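Gernell Hand Kit (pair), reviewed after one spring and one summer of use

Posted 6th October

I bought the Gernell Hand Kit in April, after a long time of teaching by remote control with the older Morden arms. The kit is two hand-held grippers with a camera on each, a charging base, and a program for the computer which collects the recordings. You hold the grippers, you do the task with them, and later the robot learns from what you did. I paid for it with my own money and I have no connection to the company.

I should say first what I use it for. I teach small household work: clearing a table, putting cups upright, sorting packages from bottles. I have recorded 2,404 demonstrations with this kit until now. Most of them are short. I do not do factory tasks, so if you want to insert screws or connectors, my opinion will not help you much.

Weight and grip

One gripper is not heavy when you take it from the box. After 25 demonstrations in a row it is heavy. The handle is a little too thick for my hand, and the trigger needs a strong pull for the last part of the movement, when the fingers are nearly closed. My wrist was sore in the first two weeks. Then I learned to rest the elbow against my side between tasks and it became better. A person with small hands should try it before buying, if there is any possibility to do that.

The trigger itself is very good. It follows the finger directly, and I can close slowly on a paper cup and feel in the handle when the pads begin to press. With the Morden remote controller I never had this feeling. I crushed many paper cups with the Morden.

The fingers and pads

The pads are blue and ribbed, and they are the best part of the kit. They hold plastic and glass bottles well, also when the hand comes from a bad angle. On smooth metal cups they slip sometimes, mainly if I take the cup by the rim. The ribs collect dust and small fibers, and I wash them with water and a soft brush every evening. Replacement pads are sold separately and the price is, in my opinion, too high for a piece of rubber.

The joints of the linkage turn on silver screws. Two of them became loose after the first month. The manual does not mention this. I tightened them by a quarter turn, and now I check them before each session. Please do the same, as a loose joint makes the pad stand a little crooked and the recordings are then not the same as the earlier ones.

Working on a real table

The Brito set, which I borrowed for a short time before I decided, wanted a plain gray mat under everything. Without the mat it lost its position every few minutes. With the Gernell I work in a normal room, on a normal tablecloth, and this was for me the main reason to choose it. A robot for the home must learn in a place that looks like a home. I mix the things on the table: cups upside down or lying on the side, a bottle, packs of tissues, some plastic container. I change their places after each demonstration and I try not to make a nice order without wanting it.

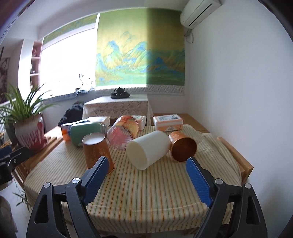

Tracking is the point where I had the most doubts before I bought, so I kept notes. From one group of 191 recordings, the program refused nine. Five were my own fault, I moved too fast when turning toward the other side. The other four I could not explain. I think strong light from the window has something to do with it, but I did not test this in a proper way. When I close the blinds fully, the picture becomes too dark and grainy, so half closed is my compromise.

Cloth is also a difficulty, and I do not blame the kit for it. If a finger pushes into the tablecloth, the fabric comes together in folds and everything standing on it moves. In the beginning I deleted such recordings. Now I keep them when the task was still finished correctly, and the robot became more calm with folds after I included them.

The program

The program is called Jivavar and it comes free with the kit. It is simple, perhaps too simple. You can cut the beginning and the end of a recording, give it a label, and mark it as good or bad. There is no way to mark one part inside a recording, for example the moment when a cup was dropped and picked up again. I wrote to support about this, and they answered politely that it is planned. Copying the recordings to the computer takes over 25 minutes after a full session, and in this time you cannot record.

One more warning: the program numbers the two grippers by the order in which you switch them on. If you switch on the left one first today and the right one first tomorrow, the hands are exchanged in the data. I lost 130 demonstrations in this way before I noticed – or better to say, I lost two evenings to repair them. I have put a piece of tape on the left handle and I always start with that one.

Battery

The battery is enough for an afternoon with pauses. The charging base is stable, but the gripper must be placed very exactly. Look for the green light and do not trust the click.

Compared with remote control

With remote control, the recording comes from the real robot, and you know that the robot can do every movement you show. With hand-held grippers you can easily do something that the arm cannot reach. I twisted my wrist in ways that no arm in my workshop can follow, and those recordings were useless to me. It took me some weeks to move in a more modest way, from the shoulder, with the fingers mostly pointing forward. But the speed is so much better that I would not go back for this kind of work. For pouring I still use the Morden.

Points I like: the trigger, the pads, no mat needed, quick to start.
Points I do not like: thick handle, screws that become loose, the price of the pads, the order of switching on.

I give four stars of five. If the next version of Jivavar lets me mark a part inside the recording, I will come back and change the review.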